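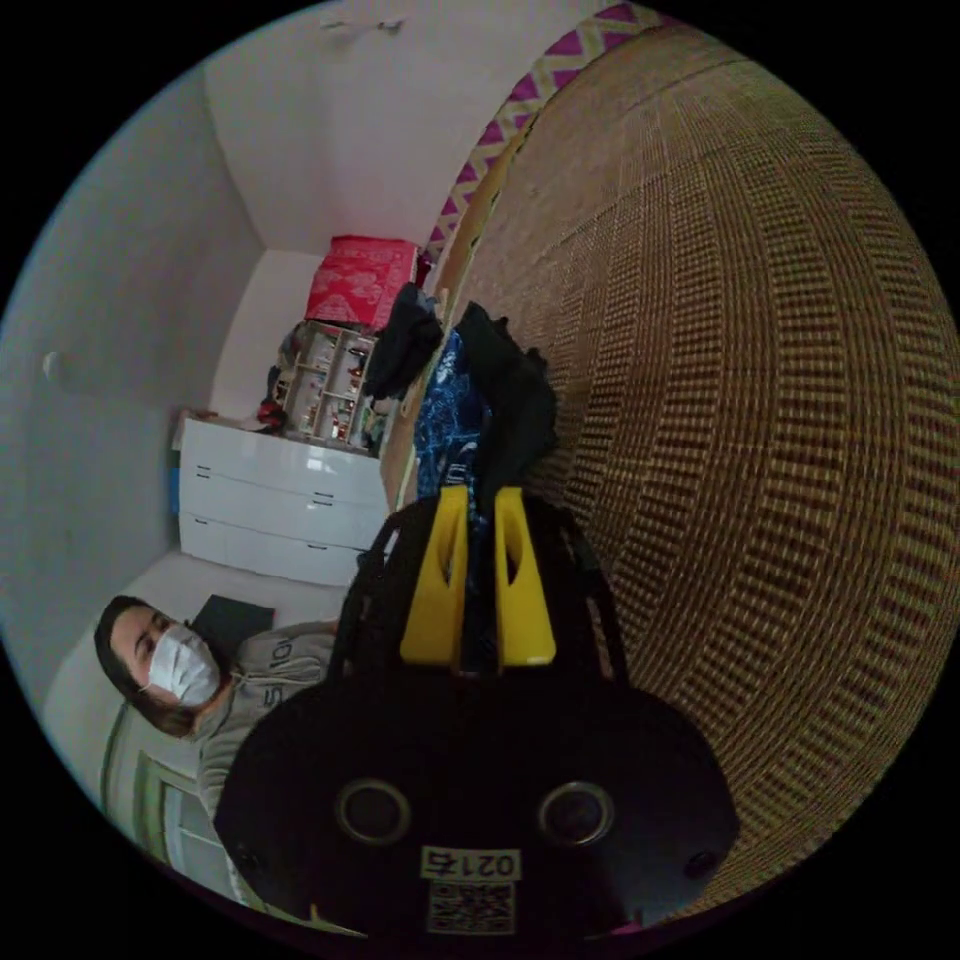
Last updated: October 24, 2021

Derek Entwistle has spent most of his working life on the other side of a door from people who want to be on television. He ran open auditions for quiz shows, two cookery contests and a dating programme before taking over casting for Lightfoot, the singing competition that goes into its third series in January. We spoke over the phone for an hour, with a break in the middle while he moved his car.

The first thing he wanted to clear up was the queue. People believe the judges see everybody who turns up, and they don't.

"By the time you're stood in front of the panel you've sung for my team twice," he said. "Once in a group of eight, where you get maybe a verse, and once on your own. The panel day is weeks later. If we showed all of that it would be very dull."

At the Zikutville date this year, 200 people were given a wristband. Entwistle's team put ten of them forward. He thinks that is a fair return for one town, and says he has had days where he sent through two and days where he wished he could have sent thirty.

I asked what gets someone a yes in the group round, when all they have is a verse.

"Picking a song you can sing with a cold," he said. "I mean it. Most people choose the hardest thing they've ever got through once in the kitchen. Then they come in at nine in the morning after a coach journey and the top note isn't there. I'd sooner hear something small done properly."

He is less bothered by clothes than applicants seem to expect. The application pack for the first series had a page on what to wear, and he had it taken out because it frightened people. "Stripes are a nuisance on camera. That's about all I've got to say on it. We had a lad in his work boots last year and he got to the semi-final."

The show has been criticised for favouring contestants with a sad story. Entwistle didn't dodge this, though he took a while to answer. The form does ask about family and work, and he says producers read those answers before they hear a note. He would prefer it the other way round and has asked for that twice.

"I lost that one," he said. "What I did get is that my team don't see the forms until after the solo round. So at my end it's the voice. What happens to it later in the edit isn't my department."

Some of the changes for the new series came from Dalibor Sýkora, who joined as musical director in the spring after several years touring as a pianist. He came on the line for the last part of our call. Sýkora has dropped the backing tracks from the solo round and put a piano in the room.

"With a track, the singer follows the machine," Sýkora said. "If they come in early, it is finished. With me they can come in early and I go with them. I can also change the key, which helps very much, because many people do not know their key."

Entwistle was against the idea at first, mainly over time. Each audition slot is seven minutes and he expected the talking about keys to eat half of it. They tried it for a day in Cukia and ran over, but not by much, and he came round.

The band for the live shows will be the same as last year. The sponsor is new – Heltix has taken over the phone vote and the app – and there will be one fewer live show, which both men said was decided above them. Sýkora is sorry about it. He had arrangements ready for a week of film songs and now has nowhere to put them.

As for people who didn't get through, Entwistle says they can apply again and plenty do. One of last year's finalists had been turned down by him the year before. He didn't remember her until she mentioned it.

"She'd sung the same song both times," he said. "She was just better at it. I went back and found my notes and I'd written 'nerves, try again', so I felt all right about that."

Applications for the next round of auditions open once the January series has started. Singers must be over sixteen, and groups of up to four can enter together.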